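**Bin-picking station: workshop tips for recording sessions**
Drarnlow workshop, 2021-06-29

These notes are for staff who record grasping examples at the Bedow station. They supplement the safety sheet and do not replace it.

Clamp the bin before the arm is powered. A bin that shifts between attempts spoils the whole batch, and the positions must then be taken again.

Use household items of mixed shape: combs, brushes, watches, trays. Lay thin objects both in the open and close to a wall, as the system learns little from easy placements alone. Rearrange the contents after every 5 attempts.

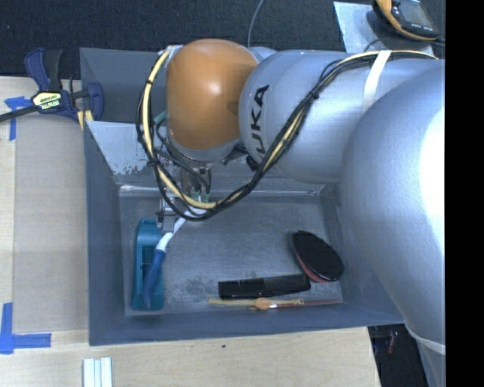
Failed grasps are to be kept and labelled as failures. A session normally yields 135 attempts, and training on the present set began once over 800 had been checked.

Tie cables at short intervals and leave enough slack for the wrist to turn fully. Inspect the ties at each change of operator.

Wipe the bin floor with a dry cloth only – cleaning sprays leave a shine that upsets the depth readings. Old scuffs may be left alone.

Return all items to the Dustetti cupboard and enter the batch number in the log. Numbering for this set starts at 3001.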